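Gillcombe Green Spaces: Progress report to the Lareck Fund, May

Dear all at Lareck,

It is a real pleasure to be writing to you again, and thank you for being so patient with us over the winter, when there was rather more mud than news. The short version is that the new lawn at the Modise end of the grounds is sown, up, and had its first cut this month, and we are very nearly where we hoped to be. The longer version follows (sorry, it does run on a bit!).

Ground preparation

We stripped the old turf, which was mostly moss by then, and forked over the worst of the compacted patches by hand. Tretik delivered the topsoil in two loads, the second a fortnight late, and we raked it level in between showers. The low corner by the gate still holds water after heavy rain, so we have put in a short gravel drain and will keep an eye on it through the autumn.

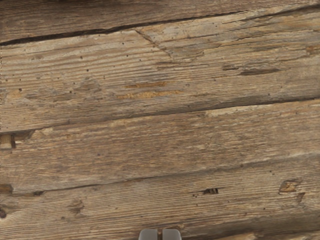
Sowing and first growth

In all we have now sown 1000 square metres with a hard-wearing ryegrass and fescue mix. Germination was lovely and even on the sunny side and a good deal thinner under the limes, where we have overseeded with a shade mix and are crossing our fingers. The mower is set high for now, and we are leaving the clippings off until the roots have taken a better hold. Pigeons had their share, of course.

Spending

We have used some 40 per cent of the grant, mainly on soil, seed and hire of the roller. Fencing came in a little under the quote and we would like, with your blessing, to put the difference towards a second water butt.
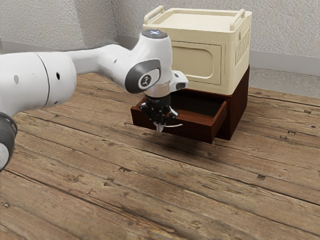 When will people be able to walk and play on the new grass?
We plan to take the ropes down six weeks from now, if the weather is kind, starting with the sunny side. The shady strip under the limes will stay closed until the overseeding has filled in, and ball games will have to wait for next spring.

Our next report will cover the summer feeding and the wildflower edge, which we have barely started. Do come and see us before then, the kettle is always on.

With warmest thanks,
Gillcombe Green Spaces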